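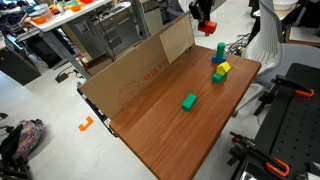

Sakimwood blocks, README

Hello! Igor Laskowska here. These are the block recordings from the arm in our shared workshop at Alport, put up so other tinkerers can have a go with them. There are 297 episodes, over 200 of them with the wrist camera as well as the room camera. All plain wooden toy blocks on one table, picked up and moved about by me on the controls (my steering does get better as you go, promise!). 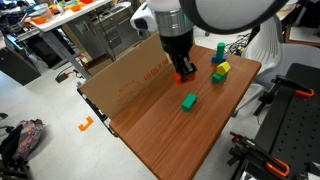 Room camera: red block in the gripper, cardboard panel along the side of the table.

What's in the folders

room/ is the wide view, with the table, the blocks and whatever the workshop looked like that day. I haven't tidied or cropped anything.

wrist/ is the close view. You'll see plenty of gripper along the bottom, and people's feet now and then, so mask those if they bother your model.
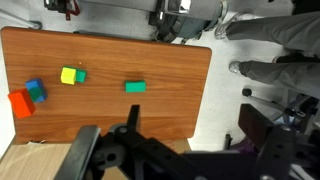 Known niggles

Blocks that touch are the hard bit. My own little model, Cinier, was trained on 90 episodes and still treats a pair pressed together as one block. If yours copes, please tell me how!

The last 20 episodes have no gripper readings. I forgot to switch the logging on, sorry.

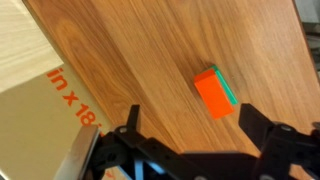 Using it

Do what you like with it, just mention Sakimwood somewhere. Questions to me through the Alport workshop page, I look most evenings.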